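Caring for an oiled wooden table
by Florin Bratu

When we bought our kitchen table, the seller gave us one sheet of paper with three lines about care. After nine years with the table I have my own rules, and I write them here for people who ask me the same things by email.

First, find out what finish you have. Put one drop of water on a place that is not seen much, for example near a leg. If the drop stays round for ten minutes, the wood has lacquer or fresh oil. If it goes flat and the wood under it becomes dark, the oil is gone and the table is thirsty. My table drinks the most in winter, when the heating is on. 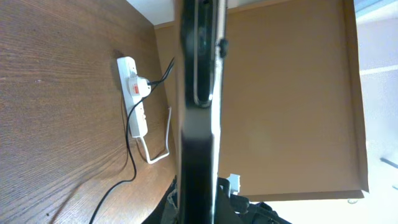
For daily cleaning I use a cotton cloth, warm water and very little dish soap. The cloth must be squeezed well. Wipe along the grain, then dry with a second cloth at once. Do not leave the wet cloth lying on the table while you answer the phone. I did this on a Friday and the mark was there until June.

White rings from cups are usually moisture in the finish. Try first with a dry cloth and a little oil, rubbed softly, and wait one night. If the ring is still there in the morning, use fine sandpaper, number 400, only along the grain and with almost no pressure. Black rings are a different thing. They often come from iron and water together, and sandpaper does not reach deep enough. For these I would ask a carpenter.

Oiling I do two times in a year. I have tried the oil from Olter and the one from Furneo. The Olter smells less, the Furneo dries faster, and after one week I cannot tell which was which. Put on a thin coat, wait fifteen minutes, and take away everything that the wood did not drink. Most people leave too much — then the surface is sticky and collects dust. Keep the table free until the next day.

Very important: cloths with oil can catch fire by themselves when they are folded in a pile. Lay them flat outside to dry, on stone or concrete, or put them in a metal can with water and a lid. Please do not put them in the kitchen trash.

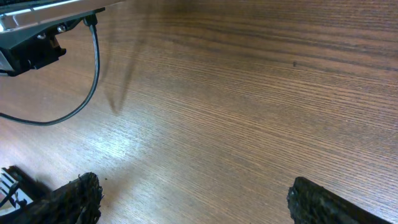 Can I use olive oil from the kitchen?
I would not. Olive oil does not harden in the wood, and after some weeks it can smell old. Linseed oil or a ready table oil is better, and one small can is enough for several years if you close it well.

For crumbs in the joints I use an old toothbrush, dry. A wooden toothpick is also good, but a knife makes scratches on the edges.

Hot pots always go on a cork mat. Felt mats look nice, but mine was thin and the heat came through. Under vases I put a glazed saucer, and I lift it every few days to see if it is dry below.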